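Olley Opens Besodard Tasting Room and Adds Two Dry Ciders for Fall

Reading time: 4 min
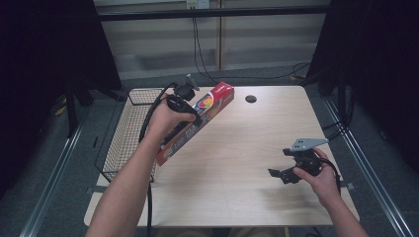

Olley, the cider maker based in Sustham, will open its first public tasting room on 8 September 2025, on the ground floor of the old grain store at Besodard. The room seats 45 and will pour the full range by the glass or as a flight, along with two new dry ciders that go on sale the same day. A small shop by the entrance will sell bottles to take home, and boxed snacks will be served at the tables. Dinner service is not planned for this year. A long, narrow carton, bright red at one end with yellow, orange and red rounded shapes printed across it, is easy to spot above a light wood-grain table, and the shop will choose its stock with the same idea in mind: things a visitor can find quickly and carry out in one hand.

The company has sold its cider through independent stores and restaurants until now, with no place of its own where customers could try it. Visitors to the press house in Sustham have often asked for a tasting, but the building is a working site with a narrow yard and no parking. Besodard is a short drive away and has both.

"We wanted a room where people can sit down, try a few ciders and ask what they're drinking," said Abbas Mousavi, head cider maker at Olley. "The press house is noisy and cold, and in the fall there are trucks in and out all day. It was never going to work there."

Two new ciders

The first of the new releases, Hashemi Dry, is a still cider made from late-picked bittersweet apples. It is named for the family that planted the company's oldest orchard. The juice was fermented slowly over the winter and moved to oak in April, where it stayed until bottling. It is fully dry, with firm tannin and a slightly smoky finish, and Olley suggests serving it cool but not straight from the refrigerator. It goes well with roast pork, hard cheese and mushroom dishes.

The second, Olley Number 63, is a sparkling cider that takes its name from the tank it was fermented in. It is sharper and lighter, blended mostly from cooking apples with a smaller share of bittersweets for body. The second fermentation takes place in the bottle. Mousavi recommends it with oysters, fried fish or anything salty.

"The sparkling one came out of a trial batch," Mousavi said. "I had it down for blending. Then we opened a sample at lunch, and it was better by itself than anything I would have put it in, so we left it alone."

Both ciders are sold in full-size bottles with crown caps. No sugar is added to either after fermentation. The still cider will keep for several years if stored on its side in a dark place. The sparkling cider is ready now and is best within two years.

What the tasting room will offer

There will be 9 ciders on the opening list. Seven come from the regular range – two dry, three medium, one sweet and one made with quince – and the other two are the new releases. Flights of three or five can be ordered, and staff will help anyone who has not tried dry cider before to choose a starting point. Non-alcoholic pressed apple juice will be available at all times, along with coffee and tea.

Older vintages will be opened on the first Saturday of each month. These bottles come from the company library, which was started when the press house was built and now holds 121 bottlings. They will be poured in small measures only and cannot be reserved in advance.

Guided tastings last an hour and cover how apples are sorted, how long each juice is fermented and why some ciders are blended while others are left as they are. Tickets can be booked by phone or at the shop counter. Groups of more than 10 should call ahead so that the back section can be set up for them.

Harvest at Sustham

The opening falls at the start of the apple harvest. Early fruit is being picked first, and the late bittersweets used in Hashemi Dry are usually left on the trees until the first cold nights. Olley expects a smaller crop than last year after a dry summer, with smaller apples and more concentrated juice. Pressing will continue at Sustham as before, and the company has no plans to move production.

Fruit is bought from neighboring growers as well as picked from the company's own orchards. Growers who would like to sell cider apples this season can contact the press house directly. Apples must be sound and free of leaves, and delivery is by arrangement – please do not arrive without calling.

Opening hours and access

The tasting room will be open Wednesday through Sunday from noon until eight, with special opening hours on launch day. The entrance is on the river side of the building and has step-free access. Dogs on leashes are welcome in the yard. Customers must be of legal drinking age to be served alcohol and should expect to show identification.

Trade customers can order both new ciders through their usual contact at Olley. Samples are available to restaurants and stores on request.

Comments

orchardlane
Is the quince one going to be sold in the shop too? My usual store ran out in the spring and never got more.

Dale P.
Glad to hear it will be open Sundays. Parking by the grain store fills up early when the market is on, so plan for that.

M. Teller
Had the medium at a restaurant last year and liked it. Will try the dry ones. Are the flights full glasses or small pours?

orchardlane
Dale, thanks, I'll come after the market closes.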